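Training a grasp policy from hand-held gripper recordings
Posted April 2018 by Loan Vương

These are the steps we use in the Pidow project to go from raw hand-held recordings to a first working policy for picking up packaged food. You need the Bririne tools installed and a calibrated gripper. If you have not calibrated yet, do the Rurkham setup page first.

Step 1. Record the map pass
Walk the gripper slowly over the whole work area before any grasps. Keep the fingers open. The tracker builds its map from this pass, and every later episode is placed in it. If the map pass fails, delete it and record another. Do not try to patch it.

Step 2. Record episodes
Start each episode with the fingers open and the target between or just ahead of them. Close, lift, move, release, stop. Change the layout of the other packets between episodes. We collected 1,848 episodes this way, in homes and rooms with different covers and lighting.

Step 3. Filter
Run the Bririne check script. It drops episodes where tracking was lost or where the finger width could not be read. Look at the rejects by hand before you throw them out. Glare on clear plastic caused many of ours.

Step 4. Train
Hold back 900 episodes for testing and train on the rest. Use two past camera images as input and predict the next six gripper poses plus finger width. Lò, our training script, saves a checkpoint after every pass through the data.

Step 5. Check the start poses
Open the first image of several episodes and compare them with the start rule in Step 2. A sealed corn sausage lying between the open fingers, with the other packets farther back on the green cloth, is a good start.

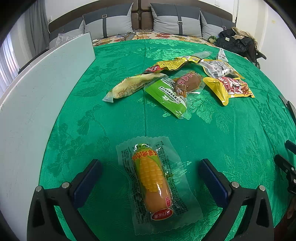

Can I mix recordings from two different grippers?
Only if the finger width is rescaled to the same range first. Without that, the policy learns two meanings for the same number and tends to close too early.

Step 6. Test on the arm
Load the checkpoint, set the speed limit low, and run the held-back objects first.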